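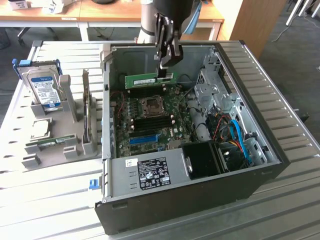

Keep Your Old Tower

I have a desktop computer that everyone keeps telling me to get rid of, and I'm not going to. It's big, it's black, it hums under my desk in Innes like a small refrigerator, and I love it.

My neighbors have all gone over to those sealed little boxes. They look great! But last May one of them ran out of memory (the owner had 60 browser tabs open, so fair enough) and the shop quoted $211, most of it labor, to get inside a thing that was glued shut. For that money you could buy a whole used tower and have enough left over for lunch.

With mine, I lay it on its side, take the panel off and there's everything, all laid out. Slots for memory, slots for cards, a cage for the drives, cables in colors you can follow with a finger. Adding memory means lining up the notch and pushing straight down until the clips snap. You do have to push harder than feels polite, and the first time I did it I was sure I'd cracked the board. I hadn't.

I know, I know, the new ones use less power and you can carry them to the couch. I don't want to carry mine anywhere. I want to be able to swap one bad part for one good part on a rainy afternoon, and blow the dust out while I'm in there.

So before you haul yours to the curb, open it up and see how many slots are still empty. Two sticks of used memory might be all it needs, and if you hate doing it, the curb will still be there next week.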